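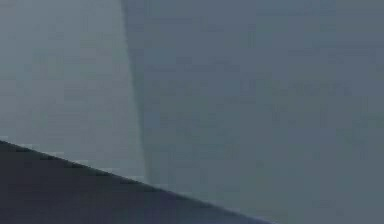
From: Deming Pan
To: Reria FC supporters list
Date: 2025-09-12
Subject: Re: [reria-list] Skulach away, lineup + coach seats

Quick one, typing between meetings so forgive the mess.

Ermanno Vitale wrote:

> Hi all,
> Went to the open session last night, stayed till the end. My read is
> we go 4-2-3-1 at Skulach, with Yin back on the left and Lihua's
> nephew on the bench again. Tang trained alone, jogging along the far
> touchline with the physio. Did not touch a ball while I was there.
>
> The new keeper looked OK on crosses. Distribution poor. Two
> goal kicks straight out of play and the coach was not happy.
>
> Questions: 1) is the coach still leaving at 8 or has it moved?
> 2) does anyone know why we only got 200 tickets when they had
> more than that at ours? 3) who is doing the radio stream?
>
> Also I still think we sold the wrong center back. There, I said it.
>
> Ermanno

1) Yes still 8. Car park behind the club shop, NOT the station like last year. Driver won't wait. Jianhua has the list and there are 16 names on it so far, so plenty of seats left. If you want one email her directly, don't reply to all please, my inbox can't take it.

2) The 200 is what Skulach offered and the club said yes. I asked at the ticket window and got a shrug. Their away end is half shut, the left side by the scoreboard, has been since the spring. Attendance at their last home game was 1,042 so I don't think it's a demand thing on their side. Anyway we've almost sold ours. Don't turn up without one, they will not sell on the day.

3) Jianguo Yin (no relation to our Yin, before anybody asks again) is doing the stream. Starts ten minutes before kickoff, same link as always. If it drops just refresh, he can't fix it from the stand and he doesn't read messages during the game.

On the lineup. Agree about 4-2-3-1 but I'd be suprised if Yin starts. He's had one half of football since the ankle. More likely he comes on at the hour if we need width. I'd keep the same back four as Saturday, they weren't great but they were at least standing in a line, which we haven't managed for a month.

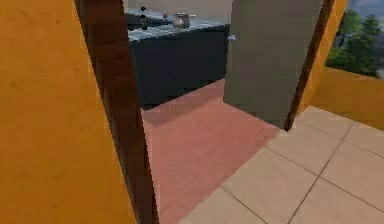 Tang is the worry. No Tang and we have no one who can hold the ball up, and Skulach press high at home for the first twenty and then drop off. Last year we panicked in that spell, gave away the corner, one nil, game over basically. Go long early, sit in, get to half time level. Boring but I'd take it. I'd take a point right now and drive home.

The keeper I'm less bothered about than you are. Saw him in the cup tie with Zament and he kicked fine off his left. Might of been the wind last night, that pitch is wide open on the river side.

Center back, not going there. You and me have done this one to death. Lihua Guo has a spreadsheet if you want to argue with her instead.

Other bits:

Subs for the October raffle due to Jianhua by the end of the month, cash or transfer, put your name on the transfer!! Three came in last time with no name at all.

Found on the coach back from Zament, one gray scarf and a kids water bottle. I have both.

Someone asked about food at Skulach. There's one kiosk, the line is long, bring a sandwich.

Have to run. Will send round kickoff weather and parking for the people driving if I get a minute tonite.

Deming

--
reria-list: to unsubscribe send a blank message with the subject "leave"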